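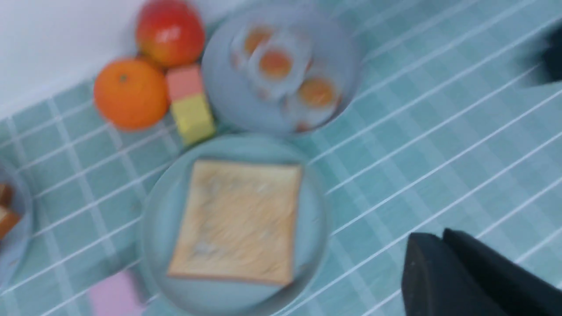
By the Naltine Kitchen Desk | Monday, June 21, 2021

Arkent 2 Cast Iron Griddle

The Arkent 2 is a flat griddle that sits over two burners. It is made for breakfast cooking: eggs, pancakes, sliced bread, hash browns. It replaces the older Arkent, which had a raised ridge down the center that made it hard to turn pancakes.

The cooking surface comes pre-seasoned. Wipe it with oil before the first use and heat it on low. Gas and electric coil stoves are fine - for glass tops, lift the griddle when you move it.

There is a grease channel on three sides. The fourth side is open so a spatula can slide in flat.

Care: hot water and a stiff brush. Dry it right away. No dishwasher.

Item number: 554
Warranty: 2 years
Price: $40
Ships from our Quezada warehouse. The first run was 2,000 pieces, and the next is due in October.

Comments

griddlefan: Fits my stove with a little overhang at the front. Eggs slide off fine after a few uses.

mapleroad: Is the handle on the Buko press long enough to use with this?

dee_k: mapleroad - yes, I use them together.

Related items
Buko Bacon Press
Arkent Griddle Scraper
Naltine Egg Rings

Contact us | Copyright 2021 Naltine | Back to top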